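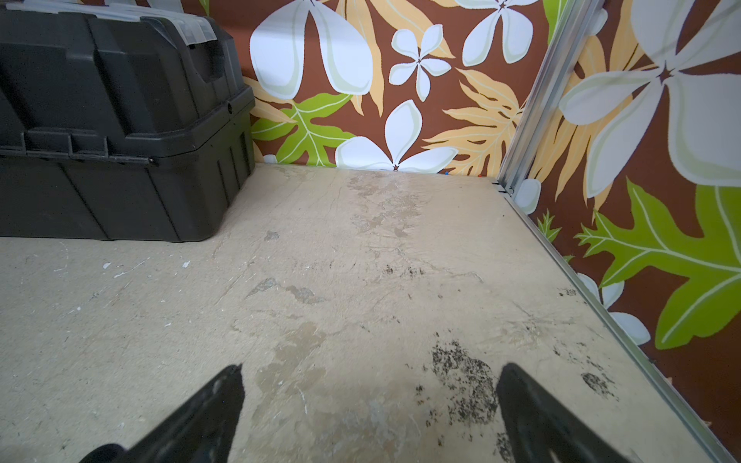 So the choir is moving rehearsals, and I promised I'd write it all down in one place because I've now answered the same question in the parking lot more times than I'd like. Starting in September we'll be singing at the old grange hall in Cleston instead of the school music room. Same Monday night, same start time of 6 p.m. (yes, I know, some of you come straight from work, and I'm hoping the later coffee break makes up for it!).

The school was very nice about us for years. But they've added a band program, the band needs the room, and you can't really argue with thirteen-year-olds holding trombones. Luminița Dumitrescu knew somebody who knew somebody at the grange, and she had the whole thing settled before I'd even found the phone number. We're lucky to have her.

A few things about the hall. The ceiling is high and the sound goes up and hangs there for a while, so the fast bits are going to turn to soup if we sing them the way we did at school. We tried the opening of the spring piece on our visit, just the altos and two brave basses, and every consonant came back to us late. I loved it. The basses did not. We'll need crisper endings and a bit less volume than feels natural, and I'd ask the sopranos in particular to trust me on this – you will be heard.

Parking is on the gravel side only. The paved side belongs to Carkari, the tile place next door, and they have trucks coming in and out well into the evening. Please don't tuck your car in by their gate even if it's raining and even if it's only for a minute.

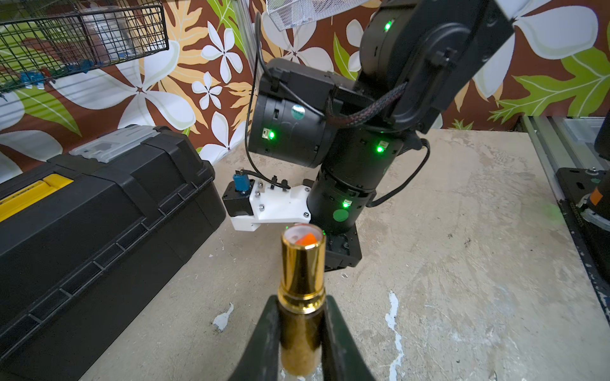
Now, music. We have a new piece this fall and I am so excited about it that I've already bored my whole family. It's a set of 6 harvest songs arranged by Sandu, and if you sang in the summer workshop you'll know the third one, the one with the long hum under the solo line. The rest are new to all of us. They aren't hard, exactly, but there's a lot of counting, and the fifth song changes meter whenever it feels like it. I've been tapping it on the steering wheel at red lights and I still come in early.

I ordered the scores and the bill came to $269, so we're keeping the music fee where it was last year. Please use pencil in your copy! We hand them back in at the end of the season and I spent a good part of June with an eraser, looking at somebody's very firm opinions about breathing, written in purple ink. I'm not going to say who, but you're a tenor.

Folders will be on the table by the door at the first rehearsal. If you still have last season's music at home, bring it along and drop it in the box. I'm missing a few copies of the Gedunow lullaby and I'd really like to do that one again at the winter concert, maybe as the encore, if we can get the ending to sit in tune. We were close last time. We were also flat.

For anyone who wants to practice before then, I've made part recordings, one for each voice, with me singing all four (sorry in advance for the bass, I did what I could). They're slow on purpose. Sing along with your own line first and don't worry about the words until the notes feel comfortable. The words on song two are a mouthful and we'll speak them together in rhythm before we sing them.

Rides: the Cleston bus stops running before we finish, so if you'd normally take it home, tell me and I'll match you with somebody driving your way. And if you have an empty seat or two in your car, tell me that too.

Bring water, bring a pencil, and bring a sweater until I've worked out the thermostat.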